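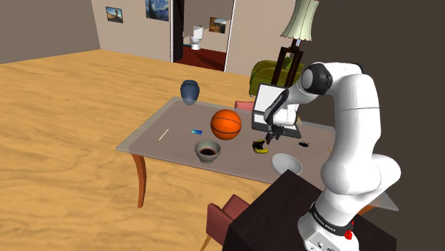
Ekdale Tabletop: simulated rearrangement episodes for studying distractor sensitivity

Version 1.2. Maintained by Ildikó Juhász and Braulio Figueroa. Last revised in November.

Summary

Ekdale Tabletop is a set of simulated manipulation episodes recorded in furnished indoor scenes. Every episode uses a single Franka Emika arm with a two-finger gripper, fixed to a piece of furniture next to a table. The tables carry household objects of very different sizes, from a basketball down to thin sticks and small cards. The arm is asked to pick one named object and move it to a named place.

The dataset was built to test one question: how much does a grasping policy lose when objects that have nothing to do with the instruction are added to the table? Most of the design choices below follow from that question, and they make the data a poor fit for some other uses. See "Limits" before you train on it.

Contents

The release holds 751 episodes in 16 room layouts. Of these, 400 episodes are for training. The rest are for evaluation and should not be used for model selection. A separate tuning list can be drawn from the training part with tools/make_tune_list.py, which takes a seed and writes a plain text file of episode names.

Each episode directory contains:

rgb/ – rendered color frames from the fixed room camera
wrist/ – rendered color frames from the wrist camera
depth/ – depth maps for both cameras, in meters, stored as 32-bit floats
state.npz – joint positions, joint velocities, gripper opening, end-effector pose
objects.json – object names, poses at every step, masses, friction values
task.json – instruction text, target object, goal region, success flag
scene.json – room layout name, texture seed, lighting seed, robot base pose

Joint values are in radians and poses are in the robot base frame. Quaternions are stored with the scalar last. Version 1.0 had the scalar first in objects.json and last in state.npz; this was fixed in 1.1, and old loaders will read object orientations wrong without raising an error.

How the scenes were made

Room layouts were built by hand by Yatziri Barrera in the Curska scene editor. A layout fixes the walls, the floor, the large furniture, the table and the robot base. Chairs, lamps, wall pictures and open doorways are part of the layout and do not move unless the arm hits them. Several layouts show an adjoining room through a doorway. These areas are never reachable, but they change the background statistics enough that we kept them in.

Object sets are sampled after the layout is loaded. The sampler picks a target, a goal region and then a list of distractors. Objects are dropped from a short height and the physics runs until nothing on the table moves faster than a set threshold. Anything that falls to the floor is removed and resampled. Objects may settle tilted or upside down, and we do not correct this. A bowl that lands on its rim stays there if the settling check passes.

Liquid in bowls and cups is a rigid textured surface attached to the container. It doesn't slosh or spill, and it has no effect on the mass of the container. Policies that learn to keep a bowl level get no credit for it in this benchmark.

Distractor levels

Each evaluation task is run at 7 levels. Level 0 has only the target and, where needed, the receiving object. Each later level keeps the poses of everything already on the table and adds objects from the pool. The target pose, the goal region, the lighting seed and the robot start pose are held fixed across levels, so any change in outcome comes from the added objects or from noise in the policy itself.

The sampler rejects a placement if it would block every grasp in the precomputed list for the target. It does not reject placements that block only some of them. As a result, higher levels are harder in two ways: the target is harder to find and there are fewer ways to reach it. The field open_grasps in task.json gives the share of listed grasps still free of collision. Use it if you want to separate the two effects.

Large objects are a special case. A basketball or an open laptop takes up much more of the table than a card or a pencil, and the count of distractors alone says little about how crowded the space near the target is. We tried to balance levels by covered area in an early build. It gave tables with one big object and little else, and Engelbert Marti's pilot runs showed almost no change across levels. The released version balances by count and reports covered area as a separate field.

Demonstrations

Training episodes come from a motion planner with access to the full simulator state. The planner picks the highest-ranked open grasp, plans a collision-free approach, closes the gripper, lifts, and moves to the goal region. Failed attempts are kept and marked with success: false. They are mostly slips on round objects and missed closures on very flat ones.

The planner does not look before it moves. Its paths are direct, and the wrist camera often has no view of the target until late in the approach. Imitation policies trained only on the wrist stream tend to do badly for this reason. This is a property of the demonstrations and should be stated when reporting wrist-only results.

Baseline results

We report relative drop: the change in success rate from level 0 to the highest level, divided by the rate at level 0. Raw rates are in results/table_main.csv together with per-layout values. Three baselines are included.

Cortés is a behavior cloning policy that takes both camera streams and the instruction text. It has the best level 0 score of the three and the largest relative drop. Most of its failures at high levels are grasps on the wrong object, usually one that is close to the target in color or closer to the gripper at the start.

Cortés-mask is the same network with an extra input channel holding a segmentation mask of the target. The mask comes from the simulator and has no errors. The relative drop shrinks but does not go away. The failures left over are collisions during the approach, which fits the open_grasps analysis in notes/grasp_access.txt.

Trekness is a two-stage method. It first predicts a 3D point for the target from the room camera, then runs a local controller from depth only. It starts lower than Cortés at level 0 and passes it at the middle levels. It fails on thin objects lying flat at every level – the depth difference between a stick and the tabletop is too small for the local controller to find an edge. Adding distractors barely changes this.

The order of the three methods depends on which level you look at. Please report all levels. A mean over levels hides the crossing point and we have stopped printing it in the evaluation script.

Running the evaluation

Install the package and the simulator plugin:

pip install -e .
python tools/fetch_assets.py --dest assets/

Then run a baseline on the full evaluation list:

python eval.py --policy cortes --list lists/eval.txt --levels all --out runs/cortes

The script writes one line per episode with the task name, level, success flag, failure type and time to completion. Failure types are wrong_object, missed_grasp, dropped, collision and timeout. An episode ends at the first of these. A collision is counted only when the contact force on a non-target object passes the limit in configs/eval.yaml. Light brushing is allowed.

To wrap your own policy, write a class with reset(instruction) and act(observation) and pass its path with --policy-module. Actions can be joint velocity targets or end-effector deltas. Set action_space in the class; the script does not guess it.

Rendering is not bit-identical across GPU models. We saw single episodes flip between success and failure when moving between machines, with little effect on the totals. Keep all levels of a comparison on the same hardware.

Limits

All data is simulated. No claim is made here about transfer to a physical arm. Contact settings were tuned so that the planner works, which is a different goal from matching measured friction.

There is one robot model and one gripper. The base is always fixed, so no task needs the arm to be moved to another spot. Targets outside the reachable area are never sampled, and a policy may learn to ignore the far side of wide tables.

Object labels are short English nouns. Several objects in the pool could fairly be called by more than one name, and the label in objects.json is only the name of the mesh. Güven Çetinkaya rewrote the instructions for the evaluation list so that each one points to a single object on its table. The training instructions did not get this pass.

Tabletops with glossy or see-through materials show faint reflections of the objects on them. Predicted depth from color images is worse on these tables. The stored depth maps are not affected, as they are read from geometry.

Known issues

Object names in two layouts contain a trailing space. The loader strips it, but custom loaders may not.

The wrist stream starts one step later than the room stream. Align by the timestamp field instead of the frame index.

Mirror surfaces are rendered as flat gray.

tools/make_tune_list.py does not balance by layout. A patch is open.

Changes

1.2 – added open_grasps and covered area fields; removed mean score from the evaluation output
1.1 – fixed quaternion order in objects.json; re-rendered depth for the wrist camera
1.0 – first release

License and contact

Code is under the MIT license. Rendered data and annotations are under CC BY 4.0. Some furniture meshes carry their own terms, listed per file in assets/LICENSES.txt. Report problems through the issue tracker and include the episode name, the distractor level and the contents of scene.json.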